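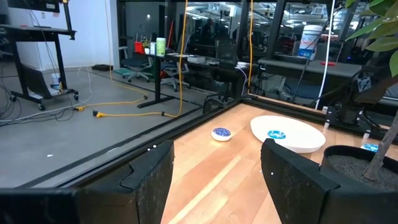 Why does wood have lines in it?

Each line is a bit of a tree's growing, left behind year after year as the trunk got fatter.

I love this stuff, so let me tell you how it goes! A tree doesn't grow like you do, stretching all over. It gets taller at the tips of its branches, and it gets wider by adding a new layer of wood just under the bark, like pulling on another sweater over all your old ones. In spring there's usually plenty of water, so the tree grows fast and the new wood is pale. Later in the summer it slows down and makes a thin, darker strip. Pale part plus dark part makes one ring, and in places with a real winter one ring is usually one year.

There's a big old stump at the edge of Mornov, the town where I grew up, and one summer I sat down with a box of pins and counted its rings. I got 115! (I lost my place at 60 and had to start over, which made me pretty grumpy.) Near the middle there were 3 rings so skinny I could hardly tell them apart. Skinny rings often mean hard years, maybe with too little rain, or bigger trees next door hogging the sunshine.

So how do round rings turn into long stripes on a table or a floor? It's all in how you cut. Saw straight across a trunk and you see circles. Saw down the length of it and you're slicing through all those layers the long way, so they show up as lines. We call that the grain. Sometimes the lines make pointy arches, like a stack of upside-down Vs, and that happens when the saw goes through the layers a little way out from the middle.

And knots? Those are where a branch used to join on. The trunk kept getting wider and swallowed up the bottom of the branch, so the grain has to bend around it, like a stream going around a rock.

Try it with a carrot! Ask a grown-up to cut one across and another one from top to bottom, then put them side by side. You'll see a circle in one and long lines in the other. Then you can eat them.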